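车库里的机械臂

三月的夜里,车库的卷帘门只拉到一半,地上铺着两块旧地毯。靠墙是一张白色桌子,桌子上方的架子堆满了线缆和没拆完的减速电机。这张桌子属于一个叫 Kakia 的项目。项目没有公司,没有办公室,成员白天各有各的工作,下班以后到这里来,目标是造一台能在桌面上收拾小物件的机械臂,并且让别人照着图纸也能造出来。

我在2018年3月去了那里几次,每次都待到很晚。第一次去的时候,机械臂的第三个关节正拆开摊在桌上,谐波减速器的替代品,一套打印出来的摆线轮,磨出了一层细粉。成员们用毛刷把粉扫到纸上,包起来,写上运转小时数,放进抽屉。抽屉里已经有一排这样的纸包。

Kakia 最早只是一个夹爪。发起这件事的人原先在一家做包装设备的厂里修气动元件,厂里换线,淘汰了一批气缸,他带回几个,在自家车库里装了一只能开合的两指夹爪,用来夹焊接时的小零件。后来隔壁做软件的邻居过来借电钻,看到夹爪,问能不能装到一条手臂上。两个人从那天晚上开始画图。

第一台手臂的主体是铝型材和打印件,电机用的是打印机上常见的步进电机。这台手臂能动,但抓不准。满载时末端下垂,空载时又弹回来,同一个点走十次,落在十个不同的位置。他们给它加过配重,换过皮带,也试过在程序里做补偿,都只能解决一部分。第一台现在挂在车库后墙上,电机已经拆走,留下骨架。

第二台换了结构,把肩部和肘部的电机都移到底座附近,用同步带把力传上去,手臂本身轻了很多。关节编码器装在输出端,减速机构里的空程可以直接测出来。整台机器的物料花了3938元,其中大头是电机、驱动板和轴承,打印件的耗材只占很小一部分。账目记在一个本子里,连螺丝也按袋记,本子的封面沾着机油。

算上螺丝,这个数字仍然比他们预想的高。最初的预算是2000元,写在本子的第一页,后来没有改。成员里负责采购的一位说,预算那页留着,是为了让以后照做的人知道哪里会超。超支最多的一项是轴承。便宜的薄壁轴承买了两批,装上以后转动有卡顿,第三次才换成贵一些的。

夹爪也重做了。气动的方案早就放弃,压缩机太吵,邻居有意见,现在用一只小舵机带动两根平行移动的手指。手指的内侧面做得宽而平,这样抓方块和圆柱都有足够的接触面积。平面带来另一个麻烦:夹圆的东西时只有一条线接触,物件会绕着这条线转。他们试过贴硅胶片,试过在表面刻浅槽,目前用的是可以更换的指面,四颗螺丝固定,换一副用不了几分钟。

硬件大体定下来以后,工作的重心转到了软件。车库里只有一台手臂,人却不止一个,每个人能用机器的时间很短。夜里十一点以后不能再让它大幅度运动,底座的振动会顺着地板传到楼上。于是他们开始搭仿真环境,把手臂、夹爪和桌面都建成模型,先在电脑里跑,跑通了再上真机。

仿真的代码放在一个单独的仓库里,叫 Uson。名字是随手起的,起的时候没有查过含义。Uson 的第一版非常简陋,桌子是一块平板,物件是几个方块和圆柱,没有光照,颜色全靠区分编号。物理引擎用的是现成的开源软件,他们写的是外面那一层,负责读入手臂的参数,摆放物件,记录每一步的关节角度和画面。

做视觉的成员很快提出了要求。相机将来要装在手腕附近,离手指很近,画面里大部分面积会被夹爪自己占掉。这种视角下,程序能不能认出物件,在哪一段距离上还能认出,都要提前知道。Uson 于是加上了渲染,有了墙,有了带边沿的桌面,有了柔和的光和影子。物件换成颜色分明的几种,方便检查识别的结果。 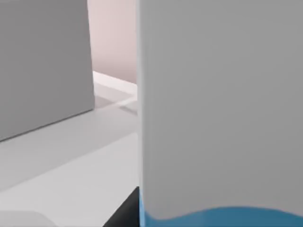 近距离遮挡是他们在春天里花时间最多的问题。手臂离目标还远时,定位很顺利,算法能给出物件的位置和大致朝向。越往前走,可用的画面越少,到了最后几厘米,输出开始跳动。早期的程序在这里会不停修正,手指在物件上方来回摆,像在犹豫,有时候干脆把物件推倒。

解决的办法分了几步。先是规定一个距离,进入这个距离以后不再更新目标位置,只按最后一次可靠的估计走完剩下的路。做法粗糙,但推倒物件的情况少了一大半。接着他们让程序学会判断哪些像素属于夹爪。夹爪的形状和位置都是已知的,从关节角度可以算出来,把这部分从画面中去掉,剩下的再拿去识别。最后一步是在指根处加了一个小小的测距传感器,夹爪合拢之前用它确认中间有没有东西。

测距传感器的安装费了不少周折。它需要一个没有遮挡的窗口,而指面可以更换,每副指面的厚度不一样。画结构的成员把窗口开在手指根部的斜面上,打印了几版,第一版螺丝孔和线槽打架,第二版的角度偏了,传感器看到的是对面的手指。现在这一版勉强能用,线从背后绕过去,用扎带固定,扎带的尾巴要剪得很短,不然会刮到肘部的皮带罩。

Uson 里一轮完整的测试包含584次抓取,物件的位置和朝向由程序随机生成,种子固定,好让每次修改前后可以对比。一台旧的游戏电脑放在工作台下面,夜里没人时自己跑。早上最先看到结果的,通常是住得最近的那位,他出门上班前会下楼看一眼,把失败的编号抄进群里。

失败的情形有固定的几类。高的物件离得太近,手臂下降时手指外侧碰到它。圆的物件在夹紧的瞬间滚开。还有一类最让人头疼:仿真里成功,真机上失败。模型里的摩擦系数是估计的,桌面是绝对平整的,舵机说到哪就到哪。真机的舵机有死区,桌面中间有一处微微下凹,是以前放台钳压出来的。

他们没有换桌子。凹处的位置被量出来,用卡尺和一把钢直尺,量了一个晚上,写进了仿真的参数。做软件的邻居认为这样做意义不大,别人照着图纸造的时候用的是别的桌子。做结构的成员不同意,认为能描述一张不平的桌子,才能描述所有桌子。争论没有结果,代码里最后留了一个开关,默认是关的。

开关默认关着,真机测试时他们会打开它。我看过一次。物件放在白色桌面上,手臂从停放的位置抬起,转过来,在上方停了一下,然后下降。声音不大,主要是同步带的沙沙声。那天晚上的测试有成有败,失败之后大家先看日志,再看机器,很少有人说话。一位成员拿手指按住肘部的皮带,感觉松了,就停下来重新张紧,用的是手机上的一个调音软件,拨一下皮带,看频率。

张紧皮带的频率值写在装配手册里。手册是 Kakia 里写得最慢的部分。照他们的说法,画图一周,写清楚怎么装要一个月。手册目前分成9章,从备料开始,到第一次通电结束。每一章写完以后,会交给一个没有参与过这部分工作的人照着做,做的人不能提问,只能在纸上写下卡住的地方。写手册的人坐在旁边,同样不能开口。

第一次这样做是在一月,车库里冷,电暖器对着工作台吹。照着做的人在第二章就卡住了,手册写着“装入轴承”,没有写哪一面朝外。他装反了,一直到第四章才发现,拆的时候打印件裂了。裂掉的零件现在压在手册的打印稿上当镇纸。那一章重写之后,多了一张轴承的剖面图,还多了一句话,提醒先用加热过的螺母试一次孔的松紧。

一月还有另一件事,项目差点停下。车库的主人要搬家,新住处没有地方放机器。有人提议把手臂搬到城西的共享工坊 Huerta,那里有激光切割机和一台小型铣床,按月收费。他们去看过,也试用了一个星期。铣床很好用,电机座就是在那里重新加工的,原来打印的那个在连续运转后会变软。工坊的麻烦是晚上要锁门,机器不能通宵运行,东西用完必须收进柜子,手臂每次搬动后都要重新标定。

搬家的事后来推迟了,手臂回到车库,Huerta 的会员资格保留了一份,谁要用铣床谁去。工坊里的人也因此知道了这个项目。有一位做皮具的会员来问,夹爪能不能用来给皮料打孔时压边。他带来几块边角料,在车库里试了一个晚上,夹是夹得住,力不够均匀,压出来一边深一边浅。这件事没有继续,不过那几块皮料被剪成条贴在了一副指面上,夹玻璃瓶很合适。

标定是搬来搬去之后最耗时间的环节。他们原来的办法是在桌上贴一张打印的棋盘格,让相机从不同角度拍,再由程序解出相机和手腕之间的关系。纸会翘,胶带会起泡,结果每次都差一点。后来在 Huerta 用激光切割机在一块平整的板上刻了格子,误差小了下来。板子背面写着刻制时的温度,是做视觉的成员坚持要写的。

控制器是另一条线。起初驱动板直接从电脑接收指令,电脑一忙,手臂就会顿一下。他们换用了 Lalport 的控制板,由板子自己计算每一小段的轨迹,电脑只负责告诉它要去哪里。板子是从一个小厂商那里买的,说明书只有几页,引脚定义里有一处标错,对着电路一点一点量才找到。急停按钮也在那时接到了板子前端,按下之后电机直接断电,不经过任何程序。

断电带来的后果是手臂会掉下来。肩关节没有刹车,一断电就往下坠,第一次试急停时夹爪砸在桌上,断了一根手指。之后肩部加了一根拉簧,抵消了大部分重量,断电后手臂会慢慢垂下去。拉簧的型号也写进了手册,旁边注明了必须先装弹簧再接电源。急停是手册里唯一用粗体字的一节。

他们对安全的要求比我预想的严。车库里有孩子进出,车库主人的孩子放学后会过来看机器,所以地上用黄色胶带贴了一圈,机器通电时不准跨过去。大人也一样。有一天晚上,一位成员伸手去扶将要倒下的圆柱,另外两个人同时喊了出来。手臂当时速度很低,不会伤人,他还是被要求去把急停那一节重新读一遍。

到我最后一次去的时候,图纸已经公开,仓库里的问题列表有几页长。已经有人在另一座城市开始照着造,买不到同样的同步带轮,发来邮件问能不能换齿数。回信写得很细,连换了齿数之后减速比怎么改、哪一行参数要动都列了出来。改齿数的办法随后也进了手册,作为附录。

他们谈到下一步时,说得都很具体。肘部的皮带罩要重画,让线槽走内侧。舵机要换成带位置反馈的,两种型号已经下单,到货之后各装一只比较。Uson 里的圆柱会滚得太远,滚动阻力要重新测,方法是把真的圆柱放在斜板上,用手机录下来,一格一格数。桌面以外的任务暂时不做。有人在问题列表里希望手臂能叠衣服,那一条被标上了“以后”。

那天结束得比平时早,十点多就断了电。手臂在拉簧的作用下慢慢垂到停放架上,有人过去托了一把,把夹爪转正。工作台下面的电脑还开着,新一轮抓取测试刚开始跑,屏幕上的进度走得很慢。卷帘门拉下来之前,采购的那位翻开本子,补记了一袋扎带。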